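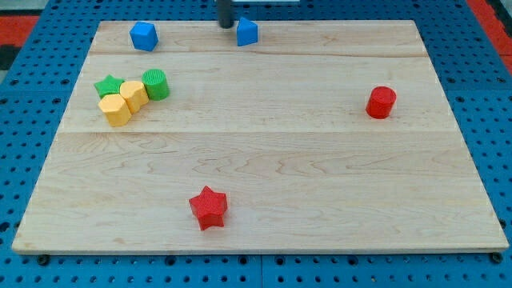 Figure 12. Wooden board on the perforated table, with test blocks set out.

4.3 Comparing two grippers on the block set

Use the same board and blocks for both grippers. Allow 18 minutes per gripper.

1. Check that the board sits flat on the table.
2. Place the blocks. Leave the red star and the red cylinder with clear space on all sides. Bunch the yellow and green blocks together on the left.
3. Mount the Skuris gripper and load the Hosteck controller profile for it.
4. Run the single picks first, then the bunched picks.
5. Log every miss by block shape.
6. Park the arm, mount the Karimi gripper and repeat steps 2 to 5.

Note: Do not change the grip force between single and bunched picks.

CAUTION: Keep hands off the board while the arm is powered. Press Stop before moving a block.

If a gripper misses the star more than twice, see section 11.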